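Section 4: Putting Your Irkus Gas Chamber in the Ground

Welcome back! If you've worked through Section 3, your Irkus is charged, its little clock is set, and you have made friends with the Lodhi reader on your phone or laptop. Now we get to go outside, which to my mind is the best part of the whole business, even when the weather disagrees.

A quick reminder of what the chamber does, for anyone who has skipped ahead (I always skip ahead, so no hard feelings). Boggy and thawing ground gives off methane, a little here and a lot there, and the amount can change from morning to evening. The chamber is an upside-down bucket with good manners. It sits on a collar pushed into the soil, closes its lid for a while, watches how quickly the gas builds up inside, and then opens again to let everything go back to normal. The collar is the part people hurry over, and a badly seated collar will give you handsome-looking numbers that mean very little.

What to carry with you

The collar and its rubber ring
The chamber, in its padded bag
The soil knife and the flat board from the accessories box
A small level
A board or pallet to stand on, if your ground is soft
Water, a snack and dry socks (you will thank me for the socks)

Note: Please leave the chamber itself in its bag until step 8. Mud in the hinge is the most common reason units come back to us at Cendov, and it is a sad thing to mail a box off when you were hoping to measure something.

Choosing the spot

1. Walk the area first without carrying anything. Look for ground that is typical of the place you care about, with the same plants and the same sogginess as its surroundings. It's tempting to go straight for the pool where the bubbles come up, and you are welcome to put a second collar there later on, but your first should stand for the ordinary ground.

2. Keep away from fresh digging, animal burrows and footpaths. Ground that has been walked on squeezes out gas with every step and takes a good while to settle down again.

3. Decide where you are going to stand, and put your board down there. From now on, always approach from that side and always stand on that board. At our own test bog, Dikus, we had a week of wonderful spikes every Friday afternoon, and they were all Dorota Tokarz's boots. She has forgiven us for printing this.

Caution: Never work alone on wet or thawing ground, and test each step with a pole before you put your weight on it. A mat of moss can look perfectly solid and have deep water underneath. If the mat rocks or sinks as you walk, turn around and pick another place. No measurement is worth a soaking in November.

Caution: Methane burns. The amounts coming up through ordinary soil are small outdoors, but please don't smoke, light a stove or use a lighter anywhere near a closed chamber, and never set up the Irkus in a shed, a cellar or any other closed-in space.

Seating the collar

4. Lay the collar on the ground with the beveled edge down and trace around it with the soil knife. Cut straight down through the roots and moss, following the edge as closely as you can. Go slowly here. A clean cut lets the collar slide in, and a ragged one leaves gaps for the gas to sneak out of.

5. Lift the collar, check that the cut goes all the way round, and set it back into the groove. Put the flat board across the top and press down evenly with both hands. Please don't hammer it. If it won't go, you have probably met a root, so take the collar out and cut again.

6. Keep pressing until two inches of the collar are still showing above the surface. Lay the level across it one way and then the other, and nudge the high side down until you are happy. Close is good enough, but a collar that leans will let the rubber ring pool with rain on one side.

7. Leave the plants inside the collar alone! They are part of the ground you are measuring. If a long stem sticks up where the lid has to close, fold it gently inward and let it be. Then walk away and give the soil about two days to calm down before you take any reading you mean to keep.

Note: In deep snow, use the extension tube, which adds 18 inches to the height of the collar. Fit it before the snow comes if you possibly can. Digging down to a collar in the middle of winter disturbs the snow that the gas has to travel through, and your readings will wander for a while afterward.

Fitting the chamber and taking a first reading

8. Wipe the top edge of the collar, lay the rubber ring in its channel and run a finger all the way round to feel for grit. Take the chamber out of its bag, set it on the ring and turn it until both clips drop into place.

9. Open Lodhi, choose Test Reading, and step back onto your board. You will hear the lid close. Stand still and try not to breathe over the chamber. When the reading is done, the lid opens by itself and a line appears on the screen. A smooth line that climbs gently is what we like to see, and a flat one is fine too, as dry ground often gives off very little. A sudden jump at the start usually means the soil was jostled, so wait a bit and try again.

10. Save the reading with a name you will still understand next year. "Collar by the leaning birch" is a better name than "test," and I say that as the owner of a great many files called "test."

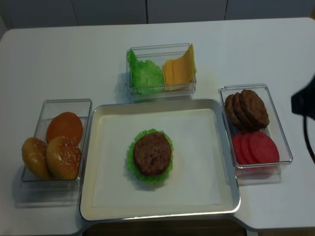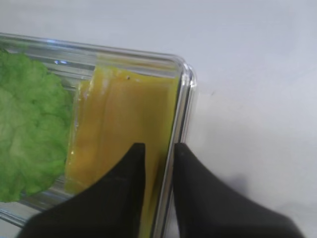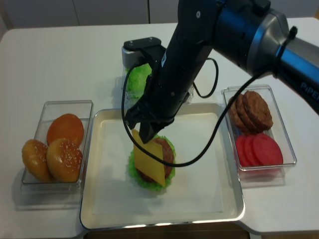
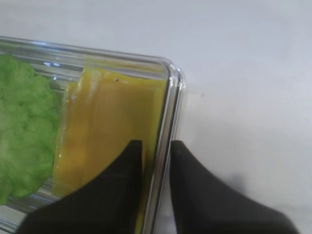 If something doesn't look right

The line drops below where it started. Check the rubber ring for a twist, and look for daylight between the collar and the soil. Press a little wet moss or mud around the outside of the collar to close any gap.

The line is jagged. Wind is the usual suspect. Try again in the early morning, when the air is quieter, and make sure the small vent on the side isn't blocked by grass.

The lid closes partway and opens again. Something is in the way, most often a stem or a beetle. Clear it, press Reset in Lodhi and repeat step 9.

The reading is far higher than your last one. Before you get excited, take another from the same collar after a rest. Falling air pressure can coax extra gas out of wet ground, so make a note of the weather alongside your reading. If the number stays high, keep it and carry on with your usual schedule.

Section 5 covers leaving the chamber out overnight and looking after the battery in cold weather.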